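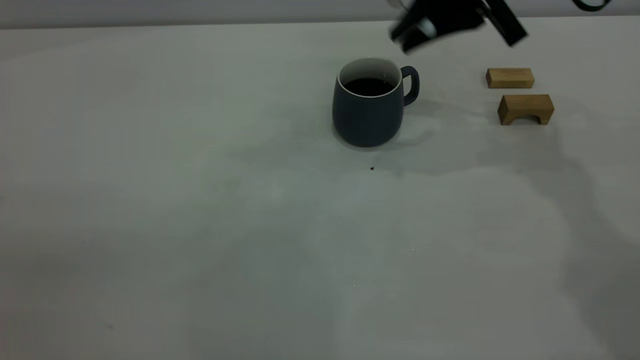
Figure 1. The gripper over the table, with the mug and the two wooden blocks.

A Home-Built Arm for Clearing a Table: Does It Earn Its Place?
Dela Tsikata and Gaétan McIntyre
Project supervisor: Korkor Kyei
Submitted Jan 11, 2021

Summary

We built a small robot arm in a shared workshop and tried to get it to move wooden blocks past a full mug without touching the mug. It did this more often than we expected and less often than our proposal promised. We do not think the results support the claim, made in that proposal, that a hobby arm of this kind is ready to help in a kitchen.

1. Background

The project began with a video of a home-made arm laying a table. The video was edited, and no failed attempts were shown. Most of the write-ups we read had the same fault. They gave a parts list and a clip of the arm doing its job, and left out how many tries came before the clip. We set out to repeat the simplest part of such a task and to write down every attempt, including the ones that made us look careless.

2. The build

The arm is called Alik in our notes, after the folder its first drawings were saved in. The joints are driven by second-hand servos bought through Sellby, and the control board came from a kit by Fornen. The total cost was £372, which does not include two servos that Gaétan already owned. A fair comparison with a ready-made arm would have to add those, along with the hours spent at the bench, and we suspect that the saving would then mostly vanish.

Assembly took up most of December. The Fornen instructions give the wiring for the shoulder joint twice and the two diagrams disagree. We followed the second one. Ilham Erraji, who had the next bench, lent us a crimping tool and pointed out that our base plate was bending under load. She was right, and it still bends a little.

3. The task

We used a pale table with a plain backdrop. The objects were a dark grey mug with a white inside, filled to just below the rim, a plain rectangular block, and a bridge-shaped block with an arch cut in its underside. The two blocks were set side by side to the right of the mug with a small gap between them. The arm had to come in from above, take the farther block, lift it and put it down on the left side of the table.

The mug was kept full in every trial. Korkor Kyei asked whether an empty one would do, and for the motors it would. We felt that a test with nothing to spill would flatter us.

4. Results

We ran 18 trials. In 13 the block was moved and the mug was left alone. In three the fingers closed on air above the block. In one the block was dropped on the way across, and in one a finger caught the rim and tipped the mug, after which we had to strip and clean the wrist.

These numbers look better than they are. The blocks went back to the same marked places each time, so the arm was mostly replaying a path that we had tuned by hand. When Ferdinand Tanner moved the farther block by 9 mm without telling us, as a favour, the next attempt missed. We have left that attempt out of the count above since it was not part of the plan, but it taught us more than the others did.

The bridge block was meant to be a second target. We dropped it. Our fingers could hold it across the top, but the grip slipped whenever the wrist turned, and we ran out of time to try softer pads.

5. Discussion

The Agarwal planner that we used for the paths is sold to hobbyists as "adaptive". In our hands it adapted to nothing that we had not measured first. It may do better with a depth camera, and we would want to see that tested by someone who has not already paid for the camera.

We also doubt our own timing figures, which were taken by hand, and have not printed them.

6. Further work

Stiffen the base plate. Repeat the trials with the blocks placed by a person who has not seen the path. Replace the elbow servo, which has started to click.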